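Do I need a special cleaner for a white tabletop?
I doubt it. Gula sells one with a 42-page care guide, and I still reach for dish soap and a soft cloth.

Will a white top make a workroom look bigger?
So the catalogs say. Mine made every crumb look bigger.

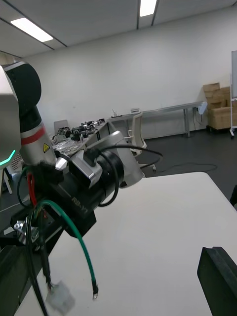 Ghazal Bahrami

Is white a bad choice if I have a lot of cables?
Black ones certainly show up against it. Red and green don't blend in either. If that bothers you, pick gray.

Are the "stain-proof" tops worth paying for?
Vahidi promises 3 years. Read what the promise leaves out before you pay extra. Coffee was on the list when I checked in January, and so was ink.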